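I have been going to Callemwood games long enough to know what a 12-41 loss does to a parking lot. People don't even honk. They just sort of roll out toward the highway with the heater on.

So yeah, that was our October opener against Grevley, and I drove home with the radio off. We were up 12 to nothing after the first quarter! Then the line got tired, the snaps got sloppy, and Grevley ran the same sweep to the left until somebody stopped it, and no one in our jersey ever did.

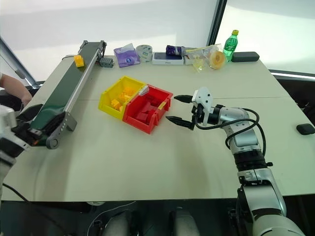 Is the season over?

We've got three conference games left and two of them are at home, so there's still a path to the playoffs, a skinny one. Beat Wunula and it gets a little wider.

I went back through my notebook from the stands (yes, I keep one, with terrible handwriting) and the thing that jumped out was penalties. Nine of them, mostly false starts, and most of those on third and short. You can't play that way against a team that wants to sit on the ball.

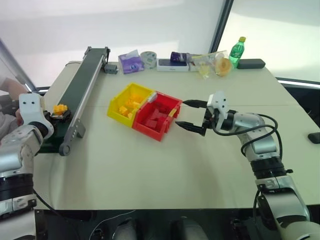 Wunula is a different kind of problem. They throw it all over the place, and their receivers are quick, and our safeties have been biting on every fake since August. What I'd love to see is everybody in his own lane and staying there, like the yellow blocks in the yellow bin and the red blocks in the red one. Last week we had two guys covering the same tight end while the slot receiver jogged in alone for six. I yelled. It didn't help.

And please, please run the ball on first down. Our sophomore back had 21 carries against Hviid and looked stronger at the end than he did at the start.
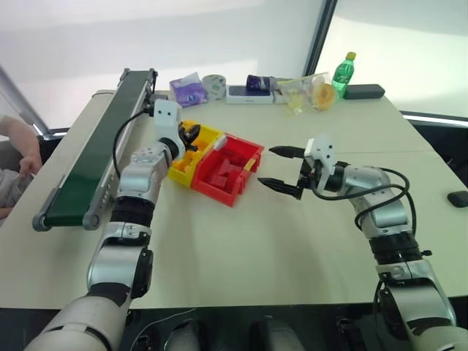 He got nine carries in the Grevley game, which makes me want to chew on my seat cushion. Feed the kid! Anyway, I'll be on the home side near the forty with a thermos and the ugly green blanket. Kickoff is at 7 and the chili usually runs out before halftime, so come early.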